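Ondberg Artificial Stem Bunches, Red and Blue
Sold by Gronaveck Display Supplies

Stock code: 1324
Category: Artificial flowers, table and counter display
Pack: 23 bunches, mixed colours
Outer carton weight: 603 g

General

Ondberg bunches are long-stemmed artificial flowers for reception desks, dining tables and shop counters. Each bunch is supplied bound at the stem and can be used as delivered or opened out and regrouped. The range covers single-colour red, single-colour blue and mixed red and blue. Vases are not included in the pack.

Construction

Blossoms are woven polyester on a moulded core. Stems are polyethylene over steel wire, green, with moulded leaves. The wire takes a bend and holds it. Repeated bending at one point will break the wire, so set the curve once and leave it. Petals are heat-set and may arrive flattened from the carton. Open them by hand from the centre outwards.

Cutting to length

Stems are supplied long. Measure against the vase before cutting. Use side cutters rated for steel wire; florist's scissors will be damaged. Cap or tape the cut end if the stem will stand in water, as exposed wire rusts and stains glass.

Use with glass

Clear glass shows the whole stem, so strip any leaves that would sit below the rim. In a faceted vase the stem ends are less noticeable and can be left uneven. For a small bunch in a bulbous vase, let the stems splay and rest on the rim. For the full-length bunches, use a vase with a heavy base. Check stability before placing on a counter edge.

Cleaning

Dust with a soft dry brush. For heavier soiling wipe with a damp cloth and leave to dry flat. Do not soak the blossoms or use solvent cleaners. Blue dye lots fade faster than red in direct sun; rotate window displays every month.

Related items

Cozma vase weights, clear, pack of 132
Ekari stem tape, green, single roll
Ondberg red bunches, single colour

Ordering

Cartons are not split. Orders received before noon leave the warehouse on the next working day, with a weekly pallet run on Thursday. Dye lots vary between cartons. If several cartons must match, state this when ordering and Margareta Onu in the warehouse will pick from one lot. Technical questions to Roxana Vasiliu, product desk.

Red and blue bunches with clear glass on a wooden tabletop
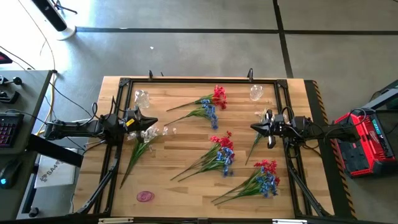
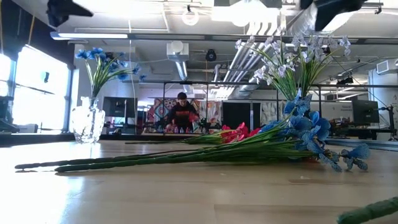 Page last changed: August, R. Vasiliu

Returns

Unopened cartons may be returned within one month of delivery. Cut or bent stems are not accepted back. Report transit damage before unpacking further and keep the outer carton.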